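Visit report: open day at the Situs handling lab, Culwood

May 17, 2019

The Situs building is at 1777 Culwood Road, behind the bus depot, and the visitor entrance is on the side and not where the map puts it. I went because our own site is due to get its first shelf-picking robot in July and I have been given the job of writing the floor rules for it. The open day was billed as a look at "working practice for mixed human and robot stock areas," and for the most part that is what we got.

Sign-in came with a safety sheet to read and initial. It was one page. Closed shoes, no lanyards past the yellow line, phones on silent, and no touching a shelf with a red tag on it. The red tag means a machine has an open task on that shelf. The tag is a physical card in a holder and it is also a flag in Dotis, the scheduling software they use. Both have to agree. If the card is up and the flag is down, or the other way around, the shelf counts as red until a shift lead clears it. I asked what happens if the card falls off, and the answer was that the holder has a switch in it, so a missing card also reads as red.

The tour started with the rule book. It lives in a binder at each aisle end and has 173 entries, which sounded like too many to me. Our guide agreed. The floor staff work from a two-sided sheet, and the rest is for audits and for people setting up a new bay. Every rule in the binder has a line under it saying what prompted it. Some are very plain: "Box tipped into gap between boards." Others refer to a test record. I would like to copy this at home, as our present rules give no reasons and people have stopped reading them.

The part most useful to me was on stock layout. Situs keeps its office supply test bays on ordinary slotted metal shelving, the same type you would find in any back room. They made a point of that. The equipment is expected to cope with a shelf as it is found, so the rules for people are kept light. These are the ones I wrote down:

Keep like with like. Same product together, and color variants of one product next to each other but in separate groups.

Clear packaging goes at the end of a run. Transparent containers give the depth sensors more trouble than printed card does, and it helps to have them in a known place.

Print may face any way. An early version of the rules said every label had to be upright and facing out. It was dropped after the reading software was retrained, as it took staff a long time and they resented it.

Nothing may stick out past the front beam. This one is strict. An overhang is logged even when no machine is in the bay.

Small gaps are fine, leaning is not. A box resting on its neighbor will slide when the neighbor goes.

There was some discussion of stacking. Two layers are allowed for small cartons and the upper ones must sit flat. One visitor from a pharmacy supplier said they go higher than that with no trouble. The guide's reply was that they had no quarrel with it, but that they write the rule for the worst shelf in the building.

After that we moved to what they call handover. When a machine fails a pick, it does not try forever. It gets 2 attempts, then parks its arm inside its own footprint and raises the call. A person comes, checks the card and the flag, turns the key on the bay post, fixes the shelf and turns the key back. The key cannot be taken out while the bay is open, so there is no way to walk off with it and leave the bay in an unclear state. The person who opens the bay is the one who closes it. If their shift ends in between, they close it and the next person opens it again, even for ten seconds.

I asked whether anyone skips this. They said yes, in the early months, and that the cause was the call light being mounted too high to see from the packing benches. They moved the light. I thought that was a fair answer and better than a poster about compliance.

Records were covered in the Hồ room, a small meeting room upstairs with bad air. Dotis had logged over 2000 handovers by the day of the visit and they let us scroll through a part of the list. Each entry has the bay, the reason code, the time the bay was open and a free text field. The free text is often blank. Reason codes lean heavily toward shifted stock and very little toward faults in the machines. Their view is that a log like this should be read by floor staff first and by engineers second – at our place it would be the engineers only, and I will raise that.

They also showed us how people are trained. New starters spend their first mornings laying out shelves by hand with no machine in the aisle. The trainer checks the result against the short sheet. Only after that do they learn the key and the card. It makes sense to me, but it does mean a trainer is tied up for a good while, and they did not have a figure for the cost.

A few things I was less sure about. The yellow line is paint, and it is already wearing through near the loading door. The binder copies were not all the same edition; the one at the far aisle lacked a page that the first one had. And the lunch talk on insurance was given by someone reading from slides too small to see from the back.

For our own rules I plan to take the card and flag pair, the reason line under each rule, and the ban on overhang. I will leave out the key post until we know what the supplier ships.

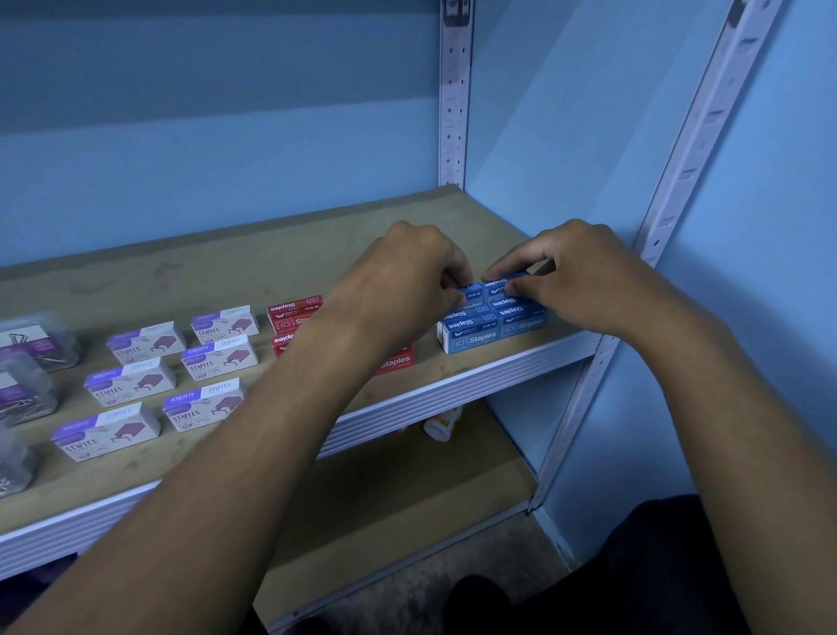
6 min read

Shelf layout by hand: blue staple boxes lined up at the right, the red ones next to them, a different brand of staples further along and the clear tubs of paper clips at the far left. The printing runs both ways up on some of the boxes, and the short sheet allows that. Parking at the Culwood site is free but fills early – use the depot side.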